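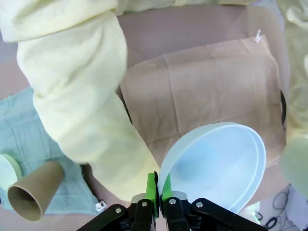

Skostance
Home > Floor Care > Standing Mats > Reden Long-Shift Mat

Reden Long-Shift Mat

A mat for people who stand in one place and have opinions about it.

$217.00
In stock. Leaves our warehouse in two business days, three if it's the runner, which takes two of us to carry and a certain amount of discussion.

Size: Single / Double / Runner
Color: Slate / Oatmeal / Moss
Edge: Beveled on four sides / Beveled on three sides (for pushing up against a bench)

Overview

The Reden is a standing mat. It goes on the floor and you go on the mat. We have tried over the years to make this sound more exciting and have been talked out of it every time, mostly by customers.

It was designed for hard floors and long shifts: packing benches, prep counters, print rooms, pharmacy windows, anywhere the concrete has started to win. The top layer is firm enough to pivot on without your shoe grabbing. The middle layer does the giving. The bottom layer stays where you put it, which sounds like a low bar until you've chased a cheap mat across a tiled floor all morning with your heels.

If you have used our older mat, the Killero, the Reden is firmer, heavier and a good deal less squeaky. We heard you about the squeak. We also heard the squeak.

What it feels like

Most people step on a mat in a store, bounce twice and buy the softest one. By hour five the softest one feels like standing in a pudding. Your ankles spend the whole day making small corrections and send you the bill at bedtime.

The Reden feels slightly too hard for the first day or so. We know this because it's the subject of most of the emails we get in the first week of ownership. We answer all of them the same way: leave it down until Friday. A few people still don't like it after that, and they send it back, and we're fine about it (see Returns, where we are fine about it in more detail).

Specifications

Single: 24 x 36 in, 9 lb
Double: 24 x 60 in, 15 lb
Runner: 24 x 120 in, 30 lb
Thickness: 3/4 in
Top surface: textured nitrile rubber
Core: closed-cell foam
Underside: suction-pattern rubber
Edges: molded bevel, not glued on
Floor types: sealed concrete, tile, vinyl, finished wood
Not for: carpet, gravel, the bed of a pickup

The weights are for the mat alone. The box adds a little and the tape adds more than you'd think.

Testing

We keep a walking rig at the back of the shop, a weighted shoe on a crank that comes down on the same spot until something gives up. The current Reden ran for 1,955 hours before the top texture wore smooth enough for us to call it. The first version managed 1,765. In between there was a version that we were very proud of and that smelled like a tire fire, so it was retired without a number.

The rig is not a person. It doesn't shuffle, lean on one hip or drop a box knife point first. Treat the hours as a way of comparing our mats with each other and not as a promise about yours.

Care

Sweep it when it looks like it needs sweeping. Mop with warm water and plain dish soap, then rinse. Lift one corner and let the underside dry before you put it back – trapped water is how a good mat ends up smelling like a gym bag.

No bleach. No pressure washer. No petroleum cleaners, even the orange one that smells nice.

If the mat slides, the floor is greasy. Clean the floor and the underside and it will stop. We've replaced two mats for sliding and both replacements slid too, on the same floors.

Corners that curl in the box flatten within a day at room temperature. Turning the mat upside down and standing on it speeds things up and gives you something to do.

Which size?

Single suits one person at one station who mostly stays put. Double suits one person who wanders, or two who get along. Runner is for counters and lines.

Don't butt two Singles together to make a Double. There's a bevel on each, so you get a valley down the middle, and feet find it. If you need an odd length, order the three-sided edge and push the flat sides together. The join is not pretty, but you can walk over it with a tray.

Accessories

Hayashi Connector Strip, $19. Joins two flat edges. Looks better than the join described above.
Corner Hook, $6. Hang the mat up to dry. Screws not included, as we have no idea what your wall is made of.
Moss touch-up pen. Discontinued. It was never quite moss.

Questions we get

Can I cut it?
Yes, with a fresh blade and a straightedge, from the underside. You can't return it afterward, and the cut side won't have a bevel, so put it against something.

Does it work with heels?
The mat is fine with heels. Narrow ones will leave dents that take a few hours to come out.

Is it anti-static?
No. If you need a grounded mat, buy one that says so on the label, from someone who does that for a living.

Will it stain?
Oatmeal will. We put it in the line because people asked for a light color, and we put Slate first in the menu for the people who have met coffee.

Why does the tag say 1,940?
That's the batch number. It is not the year, and your mat is not a collectible.

Shipping

Single and Double ship rolled in a box. The Runner ships rolled in a larger box that your carrier will leave in the least helpful spot available. Free shipping in the lower 48. For Alaska and Hawaii, add the mat to your cart and the real cost will appear, so sit down first.

Returns

Sixty days, used or not, as long as it's in one piece. Wipe it off first, please. We pay return postage on Singles and Doubles. On Runners we split it with you.

Warranty

Three years against cracking, splitting and edges coming loose. It doesn't cover burns, cuts, forklifts or dogs. We did cover one dog, early on, and word got around.

Page last updated 16 January 2025. Price good through the end of March.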